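How to Solve a Letter-for-Digit Addition Puzzle

We use cookies to remember your settings. Accept | Manage

In these puzzles each letter stands for one digit, and different letters stand for different digits. No number starts with a zero. The one we will use comes from the Salham puzzle sheet for July:

AB + AB + AB = CCB

Start in the ones column. Three times B has to end in B, so B is 0 or 5. No other digit works.

Try B = 0 first. The sum is then 3 x A0 = CC0, so 3 x A has to equal a two-digit number with both digits the same. Under 30, that means 11 or 22, and 3 goes into neither one. Cross out 0.

Now try B = 5. Three fives make 15, so write 5 and carry 1. The tens column gives 3 x A + 1 = CC. If CC is 11, A is not a whole number. If CC is 22, then 3 x A = 21 and A = 7.

Check it: 75 + 75 + 75 = 225. The letters A, B and C are 7, 5 and 2 — all different, so the answer stands.

Work in pencil and keep a short list of the digits you have ruled out next to each letter.
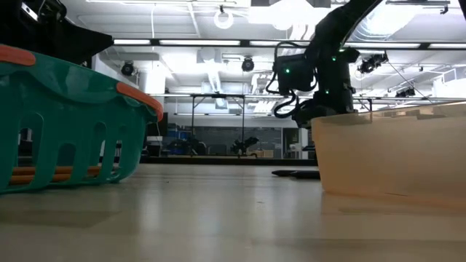 With longer words, look at the carry into the leftmost column before anything else.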